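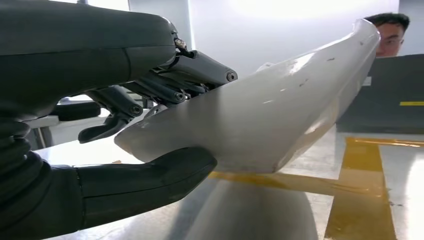

Rural track with a service commitment: would you sign?

marshhen
OK so I have an offer from the rural family medicine track at Holness and I keep going back and forth on it, so I'm throwing it at all of you. You spend first year at the main hospital in town, then the last two at the clinic in Rønning, and if you sign the extra agreement they give you a stipend of $600 a month on top of the regular resident salary. In exchange you stay three years after you finish. I grew up in a place a lot like Rønning (one stoplight, one pharmacy, everybody knows what car you drive) and I want to go back to that kind of work. I just get itchy about signing away three years before I've even been a doctor for a day!

Anybody done one of these? What did you wish you'd asked?

pillbug_md
I did one in a different state and I'd do it again. Mine was two years, I stayed six. The money was nice, but what I got out of it was that they had to take me seriously as a future colleague from day one. I was in on hiring talks as a second year. I picked the new EKG machine! You don't get that at a big program.

Ask what happens if the clinic closes. I'm serious, get it in writing.

Tansy_K
I'm going to be the grump. Don't sign. If you love Rønning you'll stay without a contract, and if you don't, you'll be stuck there counting weeks. I've watched three friends do this and two of them were miserable. One got divorced over it, though I guess that one was coming anyway.

Also $600 a month before taxes is not a lot for three years of your life. Do the math on what a regular job in a short-staffed county would pay you as a signing bonus.

marshhen
Tansy_K that's kind of where my husband is. He said if they want people to stay they should be a place people want to stay, and I didn't have a good comeback.

pillbug_md I did ask about closing and the coordinator said "that's not something we anticipate." So, no answer.

pillbug_md
Ha. Yeah. That's what mine said about losing OB, and we lost OB.

corduroy
Hi, I'm a nurse practitioner, not a doc, but I worked at the Rønning clinic for a good while so maybe I can help. The panel when I left was heavy, lots of older folks and a lot of diabetes. Residents did real work there. Gert Radebe ran the teaching side back then and I have nothing but good things to say, very patient, never made anybody feel dumb for calling at night. I don't know if Gert is still there. I would find out before you sign anything, because so much of a small place is just who's in the building.

The drive to the hospital is 121 miles if you take the valley road. In February you take the valley road.

marshhen
corduroy oh my gosh thank you!! Gert interviewed me! Loved that conversation. Said something about cutting back to part time though and now I'm wondering how part time.

Tansy_K
That's your answer right there. You'd be signing up for a person who's already got one foot out the door.

corduroy
That's a little harsh, people are allowed to go part time. There was a second preceptor coming in too, Koen Van Damme, who'd been doing shifts over in Brando. I only overlapped with him a few weeks, so I can't say much. Seemed steady. Good with kids.

ledgerfern
Lurker, making an account for this. I work on the admin side for a residency (not yours) and I read these contracts for a living. Please look at the payback clause. There are basically two kinds. In the good kind, if you leave early you owe back what you haven't worked off, bit by bit. In the bad kind you owe all of it plus a penalty, even if you leave a month before the end. I've seen one where interest ran from the date of the very first check. The resident had no idea.

And check whether maternity leave stops the clock. It usually does, and then your three years is longer than three years.

marshhen
Went and dug it out. It says "the full amount together with an administrative charge of $500" if I leave before the term is up, and nothing anywhere about it going down as I work. So that's the bad kind, right? Doesn't mention interest that I can find. Leave is "at the discretion of the sponsor."

ledgerfern
That's the bad kind, yes, but the charge is small as these go. Ask them to prorate it. They may well say yes. A lot of these were copied from some other program's form years ago and the people handing them out haven't read them either. And get the leave language changed, I wouldn't sign "at the discretion of" anything.

Tansy_K
ok, ledgerfern's post is better than both of mine. I still say no, but if she's going to do it, do it like that.

oakum
Different angle. I'm a patient in a county like this, my wife and I saw five doctors in seven years. Every one of them nice. Every time you start over, tell the whole story again, get your meds "reviewed" again. So from this side of the desk, a contract that keeps somebody around for three years sounds pretty good to me, even if the doc would sort of like to be elsewhere. I know that's selfish.

Tansy_K
It isn't selfish, but I think a burned out doctor who's only there for the contract isn't doing you many favors.

oakum
Maybe. I'd have taken burned out over gone, the winter my wife was sick.

pillbug_md
marshhen what about housing? My first place had mice in the oven.

marshhen
There's a hospital apartment over the old Serkon hardware store, $290 a month, which is nuts, my current parking spot costs about half that. Corduroy do you know it??

corduroy
I do! Stairs are steep and the heat is loud. Nice light in the kitchen. Bring a rug.

marshhen
Emailed the coordinator about prorating and leave, and asked straight out how many days a week Gert will be teaching next year. Husband read it over and made me take out two exclamation points. Will post when I hear back.

ledgerfern
Good. If they come back with new wording, paste it in here with the names out before you sign and I'll take a look.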